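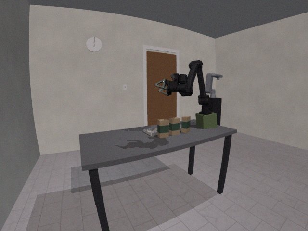
Istosley, March 13, 2021

Small Developers Board > Conversions and Mixed Use > Ground floor: shop space or more apartments?

brick_and_ledger
Good evening to all. I have been reading this board for a long time and now I have a question of my own. English is my third language, so please excuse me if some term is not the correct one.

My partner and I have an option on a former thread warehouse near the river in Istosley. The plan from our architect has 46 apartments on the upper floors. The ground floor is the problem. The city planner would like us to keep it commercial along the street side. She does not say that it is required, only that the application "would be received more warmly." Our lender, Tsikata Mutual, gives almost no value to shop space that is not leased before closing. So on paper the commercial floor is worth very little to us, and it makes the loan smaller.

We could put five more apartments there. They would be somewhat dark, and the sidewalk is close to the windows. But the lender would count them fully.

What would you do? I have not yet submitted anything, so both ways are open. The option ends in November.

oldmillconverter
Apartments. I did a shop floor in Kisness and it stood empty for two years. The whole time I paid the tax, the insurance and the heat so that the pipes would not freeze. People walked past paper on the windows and they thought the building had failed, when upstairs it was full. The planner does not pay your interest.

Rowhouse_Rita
I disagree with oldmillconverter, although I understand the pain. Ground floor apartments directly on a sidewalk are the last to rent and the first to become empty again. The tenants keep the blinds closed all day. I manage one building like this and the turnover on those units takes away most of what they earn. Before you decide, please go and stand in front of the building at eight in the morning and again in the evening. See who walks there.

brick_and_ledger
Thank you both. I have stood there, but only in the afternoon. There is foot traffic from the bus stop, not so much on the river side. The street has a bakery, a dentist and a place that repairs phones. I did not see any empty shop on our block, but one block to the north there are several.

oldmillconverter
Several empty shops one block away is your answer.

Rowhouse_Rita
It depends why they are empty. If the owner asks too much, or if the ceilings are low and there is no exhaust for a kitchen, they can be empty on a very good street. Ask a leasing agent, and ask one who will not get your listing.

cornerlot
May I suggest a third way. Make the floor commercial on the street side, but not deep. Many people draw the shop from the front wall to the back wall, and then they have a very large space that only a supermarket could want. Draw it shallow. Behind it you put the bicycle room, the storage lockers, the laundry and the mail. Those things must go somewhere in any case. Then your shops are small, the rent for each is small, and a hairdresser or an accountant can afford it.

We did it like this with Husel as the contractor and the extra cost was mainly in the separate meters and the fire separation between the parts. Do not forget to price the fire separation. We forgot it in the first budget and it was not a pleasant meeting.

brick_and_ledger
Cornerlot, this is very interesting. In our plan now the storage is in the basement, but the basement has water in spring, and I was worried about it already. Can I ask how Husel was to work with? They are on our list.

cornerlot
Correct and slow. The drawings they sent back always had good questions in them. The schedule was optimistic. I would use them again, but I would write the dates into the contract with a penalty.

oldmillconverter
For me they were correct, slow and expensive. Get another bid. They know perfectly well that they are the only ones here who take old timber floors, and they price accordingly.

I also want to say that the shallow shop is nice on a drawing, but Tsikata will still give zero for it until it is leased. You cannot pay a framing crew with a hairdresser who comes maybe next year.

permit_pilgrim
I come from the approvals side, so let me write about "received more warmly." In my experience this sentence means something real. I had one application that followed the planner's wish and it went through in 197 days. Another one, on a similar lot and of a similar size, ignored it. That one went to a public hearing, then back for revision, then to a second hearing. Every month of this you pay for the option, or for the land, and the price of lumber does what it wants. Put that delay in your spreadsheet as a cost. Then compare again with the value of the five apartments.

brick_and_ledger
This I have not done. In my spreadsheet both variants have the same approval time, and I see now that it is a mistake.

oldmillconverter
It is one application against one other application. I would not build a spreadsheet on it. I had a hearing too and it took one evening.

permit_pilgrim
You are right that it is a small sample, and your hearing in Kisness was under the old rules, before they changed the notice period. I only say that the number for delay should not be the same in both columns.

Rowhouse_Rita
Something else for the lender question. Ask Tsikata if they accept a signed letter of intent, or only a full lease. With my loan officer a full lease was needed, but a master lease from our own company was accepted for part of the space. It means you promise the rent yourself. There is risk in it, of course, and your lawyer must read it. But it changed the loan enough that we could close.

cornerlot
I second this, with care. A master lease is your own money with another hat on. If the shop stays empty you are paying yourself from an empty pocket.

loftkeeper77
Could you build the floor so that it can change? Higher ceiling, plumbing rough-in at regular spacing, windows with a sill that can be raised later. Permit it as live-work. Then a potter or a bookkeeper can live in the back and work in front.

oldmillconverter
Live-work is what people call an apartment when the planner is in the room.

loftkeeper77
Sometimes, yes. In our building half of them have a real business. The others have a bed and a very nice street window with a curtain. The rent comes from both.

permit_pilgrim
Please check if Istosley has live-work in the zoning table for that district. In some districts it is a conditional use, and then you are back at the hearing.

brick_and_ledger
I looked in the table this evening. It is permitted by right on our side of the river, but only if the work area is at the street and has its own door. So it would fit with the shallow plan of cornerlot.

I will ask the architect for two drawings: shallow shops with storage behind, and live-work on the same grid. I will ask Tsikata in writing how they value each. And I will correct the approval time in the spreadsheet. Oldmillconverter, I have also not forgotten your advice, and the plain apartments stay as the base case.

oldmillconverter
Good. Price the heat for an empty shop through one full winter and put it in also. And drain that basement whatever you decide.

Rowhouse_Rita
Please come back with what the lender says. These threads always stop before the answer.

Reader comments

quietparcel: We had the same question on a corner building in Kisness and chose shops. The dentist took all of it before the drywall was up. I think we were lucky with the dentist.

southwallplaster: Does anybody know if the separate meters must be paid by the owner or if the utility shares the cost? Our quote was much higher than expected.

cornerlot: Owner pays, in our case. Ask for the meters to be grouped in one place, it reduces the trenching.

halfstory: Thank you for the remark about fire separation. I have sent it to my estimator.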